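Turmeric capsule trial reports small change in knee pain scores

21 May 2026

A trial of turmeric extract capsules at the Lidley clinic has recorded a modest drop in self-reported knee pain, with no change in blood markers of inflammation.

The study enrolled 134 adults, of whom 78 took the extract twice daily with food. The remainder received a placebo of matching colour. Pain was scored on a standard scale at the start and again at week five.

Lead author Menaka Paul said the result should not be read as evidence for turmeric in other conditions — the extract contained black pepper, which alters absorption, and kitchen turmeric was not tested. 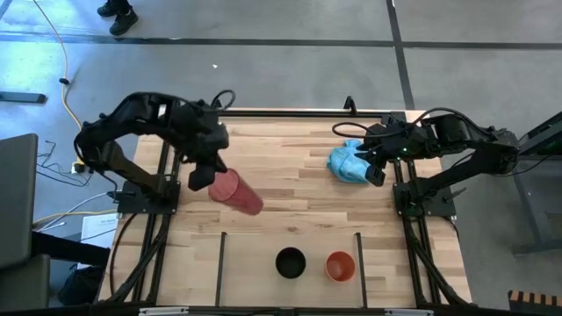 Octavio Painemal considers five weeks too short to judge liver safety, and would like enzyme levels published with the pain scores. A longer follow-up is due to begin in June.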